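Coupe de Mellham : le Classic Physique à guichets fermés, et quel plateau !

Publié le 2021-12-05

La Coupe de Mellham est de retour, et elle revient en grande forme ! Après une édition annulée puis une autre disputée à huis clos, le rendez-vous de musculation le plus suivi de la région retrouve enfin son public dans la halle d'Illdale. La billetterie, ouverte en novembre, a été vidée bien plus vite que prévu : les 1 705 places de la finale du soir sont toutes parties. Il reste des entrées pour les présélections du matin, et franchement, c'est souvent là que l'on voit les plus belles surprises.

Tous les regards se tournent vers le Classic Physique, évidemment. Attila Bakos remet son titre en jeu, et on l'annonce plus sec que l'an dernier, avec un dos qui a encore gagné en épaisseur (ceux qui l'ont croisé à la salle Szűcs ces dernières semaines ne parlent que de ça). Sa ligne reste son meilleur argument : taille fine, cuisses pleines, et cette façon de tenir le vacuum sans jamais donner l'impression de forcer. Il aime prendre son temps sur scène, et les juges de Mellham lui ont toujours laissé de l'espace pour le faire. 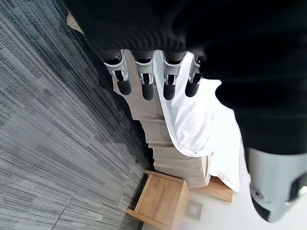 En face, Gun-woo Joo arrive avec l'envie d'en découdre. Deuxième de la dernière édition, battu d'un souffle, il a passé près de 3 mois à reprendre ses points faibles un par un, en commençant par les mollets et l'arrière d'épaule. Les habitués se souviennent de sa routine libre, toute en transitions lentes, qui avait mis la salle debout. Il promet une nouvelle chorégraphie et une nouvelle musique, dont il refuse de dire un mot. « Je veux que les gens la découvrent en même temps que les juges », nous a-t-il glissé au téléphone, manifestement ravi de son petit secret.

Chez les femmes, la catégorie Wellness s'annonce tout aussi disputée. Jolán Borbély a remporté deux concours cet automne et se présente avec le rôle de favorite, qu'elle assume très bien. Elle a le bas du corps le plus complet du plateau, et sa présentation a fait un bond énorme depuis qu'elle travaille ses quarts de tour avec Tímea Fodor, ancienne finaliste de la Coupe. Attention tout de même à Orsolya Pálfi ! Elle descend du Figure, elle a dû réapprendre presque toutes ses poses, mais sa condition à la pesée du tournoi de Bresus était impressionnante.
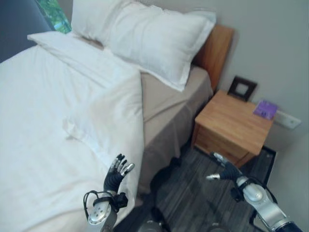

La dernière semaine avant un concours est toujours la plus délicate, et chacun a sa recette. Borbély coupe les jambes tôt et ne fait plus que du posing. Pálfi, elle, garde des séances courtes jusqu'à l'avant-veille et se couche à vingt et une heures, téléphone éteint. Joo mange du riz à tous les repas. Quant à Bakos, il dit ne rien changer du tout, ce que ses adversaires refusent absolument de croire.

Côté règlement, deux nouveautés à retenir. La limite de poids par taille sera contrôlée la veille au soir, et plus le matin même, ce qui devrait permettre aux athlètes de s'alimenter plus sereinement avant de monter sur scène. La routine libre compte désormais dans la note finale du Classic Physique. Voilà une décision que beaucoup réclamaient depuis des années, et elle pourrait bien profiter à Joo. 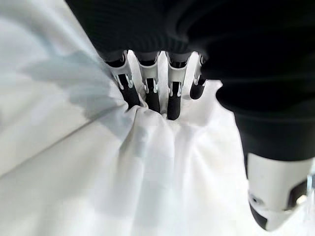
Le jury sera présidé par une équipe renouvelée, avec un barème publié à l'avance et des fiches remises à chaque compétiteur après la remise des prix. C'est précieux pour les débutants, qui repartaient trop souvent sans savoir quoi corriger. La catégorie novice a d'ailleurs fait le plein dès les premiers jours d'inscription, et l'on y verra plusieurs jeunes formés chez Szűcs, dont la salle n'avait plus aligné de groupe aussi fourni depuis longtemps.
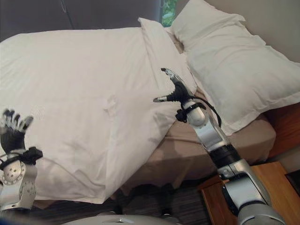
Les présélections débutent à neuf heures, avec les novices puis le Wellness, et le Classic Physique fermera la matinée. Les finales reprennent à dix-huit heures. Les portes d'Illdale ouvrent une heure avant chaque session, et les billets du matin sont en vente à l'accueil de la halle ainsi qu'à la salle Szűcs. Le parking nord étant en travaux, mieux vaut se garer côté gare et finir à pied. Les résultats complets seront affichés dans le hall dès la fin de la soirée.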